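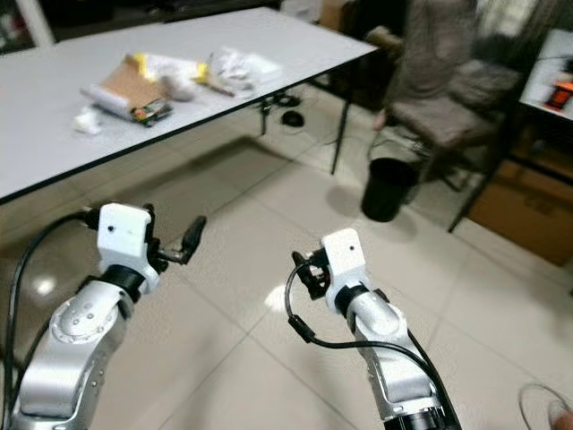

White table, cardboard and paper tube near the middle of the top.

September, 9:40. Sorting bench notes, packing materials

Started on the white table. The plan for the morning is to go through what is on it, decide what is packing stock and what is scrap, and get the Jidivis samples ready for Flurkthorpe.

Brown cardboard: flat piece, goes back to the sheet rack if it measures over 500 mm on the long side, otherwise to recycling. Same rule as last month. Arnar wants the short offcuts kept for corner pads, but the box under the rack is full and I am not starting a second one.

Paper tube: keep. Drawings for Idora go out rolled and we are low on tubes. Check the inside for old labels before using it again. Ifeoma found one in the last shipment with a Tamura address still stuck inside, and the customer phoned to ask who Tamura was.

Weighed the outgoing carton on the floor scale with all the filler in: 1057 g. Limit for the cheap rate is 1000, so 57 over. Took out one layer of kraft paper and it still read high. Going to try the thinner carton. If that fails we pay the next rate up and stop fiddling with it.

10:25. Ifeoma Okeke asked for the bench rule to be written down, so:

Anything packaged goes to one side in a row, label up.
Sheet and tube stock in the middle until measured.
Nothing sharp left on the top. The knife lives in the drawer.
Wipe the table at the end, including the dark edge strip along the front, which collects tape glue.

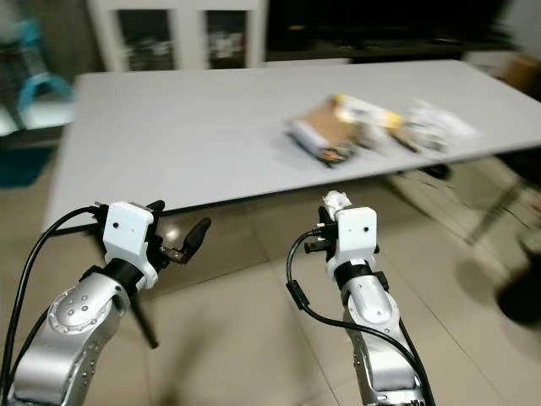 Packaged items in a row, right of center on the table.

Packaged items get checked against the list before they go in a carton. Three lines on the list for this row. The order sheet has 150 mm as the maximum depth for the inner box, and I have not put a ruler on them yet. Arnar Zoëga has the good steel rule in the other room.

Tape: 2 rolls left in the cupboard. Asked for more. The last lot lifted at the corners after a night in the cold store, so not that kind again.

11:50. Thinner carton found behind the rack, one side a bit crushed but usable. Weigh again after lunch with the lid on. Write the figure on the carton in pencil, and copy it to this page.

Still open: tube count for Idora, depth check, tape order.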